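Notebook, textiles bench, Wednesday

Second wash trial on the red pieces for Brornel. Same batch as last time, same machine, cold cycle, low spin. Detergent was the Lukitz liquid, half cap. No softener.

Left to do from the last entry: weigh the dry load, check the trims for dye, decide on folding or hanging for storage.

Dry load came to 2,980 g on the floor scale, basket taken off first. The bench scale tops out too low for this, so the load has to be weighed on the floor scale from now on. The heaviest single piece was 1,043 g, which is more than the order sheet gives for it. I reweighed it after lunch and got the same number. Either the sheet is wrong or it was still holding water at the seams. I have put it aside overnight and will weigh it again before writing to Brornel.

Dye: I pressed each white trim between two sheets of blotting paper for 25 minutes under the flat iron plate, no heat. Six pieces tested, two sheets showed a faint pink line. Both were from the pieces that went in at the bottom of the drum. The other sheets were clean. Kept all of them in the Brornel envelope with the piece numbers in pencil. Do not use ballpoint on these again, the last set bled and we couldn't tell ink from dye.

Sorting was done between the pink basket and the gray seat by the partitions, since the long table is still full of the Jekdale samples.

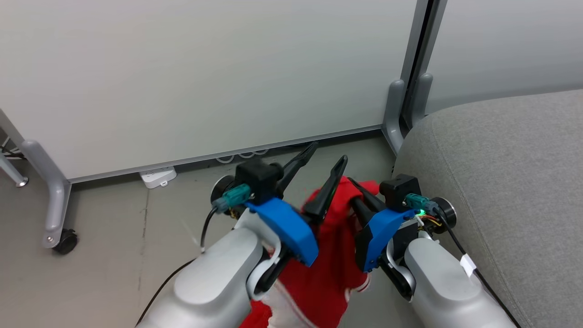
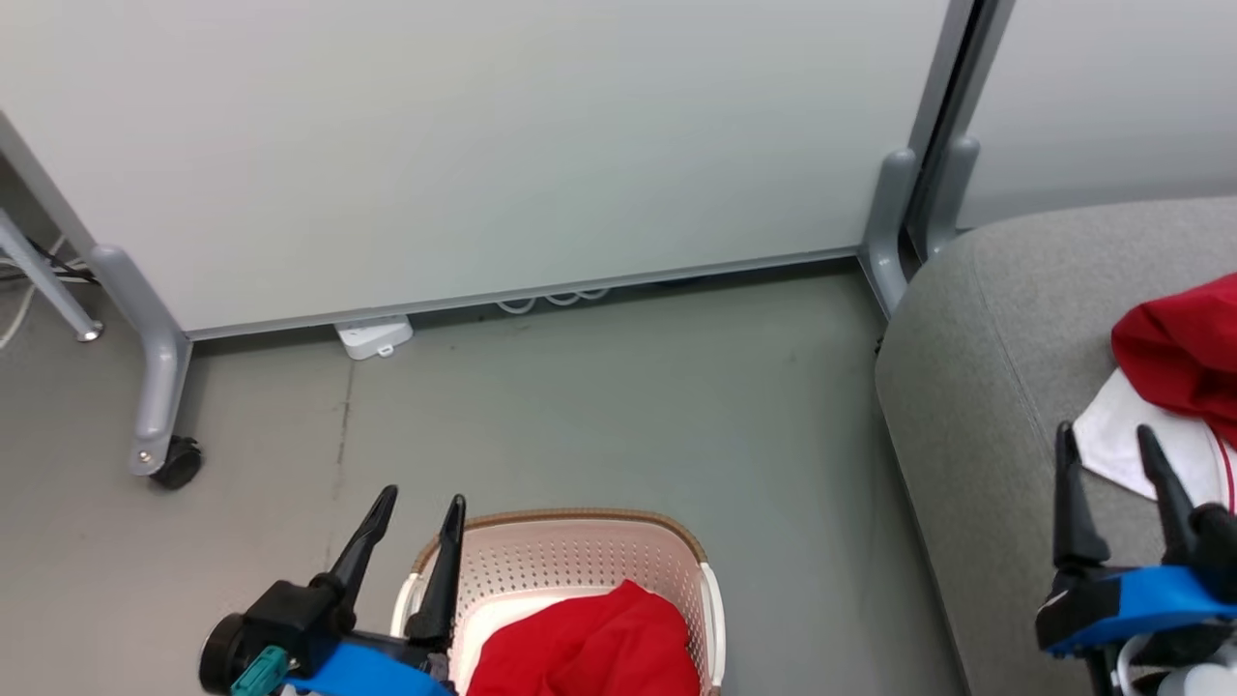
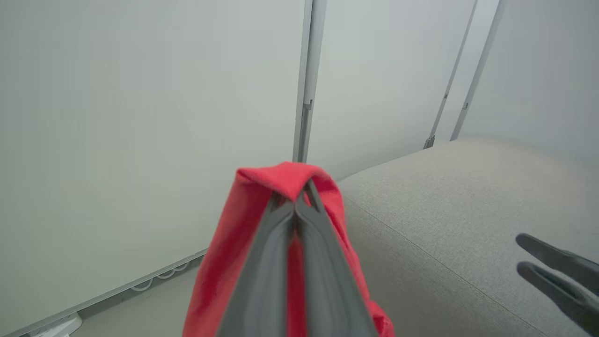

Can the red pieces go in the same wash as plain white cloth?
Keep them separate until a piece has gone through two washes with a clean blotter afterward, and even then use cold water only.

Notes on sorting. The seat is fine for a small load but too soft to fold on. Edges drift and the creases come out slanted. For anything that has to be stacked square, wait for the table or lay the cutting board across the seat first. The knitted ones need to be held up by the shoulders and allowed to drop before folding, otherwise the lower edge sets with a wave in it. Fold in thirds lengthwise, then once across. Trim goes to the inside.

The fuzzy ones pick up lint from everything. Went over the seat with the roller before starting and again halfway through. The second pass still brought up a lot of red fiber, so the seat needs a cover. There is an old cotton sheet in the cupboard under the sink that would do. Wash it first.

Basket: the woven rim snagged a loop on one of the knits while I was lifting it out. Pulled the loop back through with the small latch hook and it lies flat now, but I have noted the piece number. Line the basket with a pillowcase for the knits.

Storage. Hanging is out for the heavy piece, it grew at the shoulders last time. Going with folded, tissue between layers, no more than six to a box. The flat boxes from Khổng are the right width but the lids are shallow, so the top layer gets pressed. Turned one lid over and it sat higher, but it slid off when I moved the box. Will ask whether they have the deeper lid in that size.

Still open:
Reweigh the heavy piece, dry.
Repeat the blotter test on the two that marked, 25 minutes, fresh sheets.
Find out when the Jekdale samples are leaving the table.
Sheet for the seat.
Order blotting paper, we are down to the last pack and it is the thin kind.

The washer filter was cleaned at the end of the day. Mostly red fiber, a little gray. Bagged the red and put it with the envelope.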